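Notes on Small Objects and Their Places

Print this post | E-mail to a friend

The August clear-out at Sarnwood will again be limited to small articles: wooden boxes, cups, blocks and similar pieces. Anežka Vaněk has asked that each be given a settled place before labels are ordered.

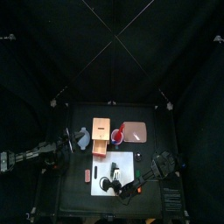
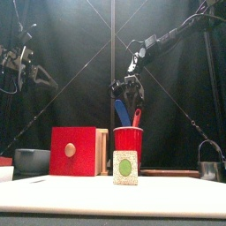
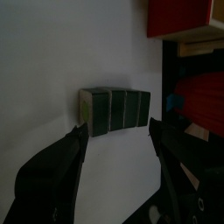
Word count: 100

The four dark green blocks standing in a row are my favourite part of the collection -- the pale edges suit them. The red cup may remain in use for utensils. Colour will not determine the order of storage, and a drawer shall be assigned to the smallest items.

Print | E-mail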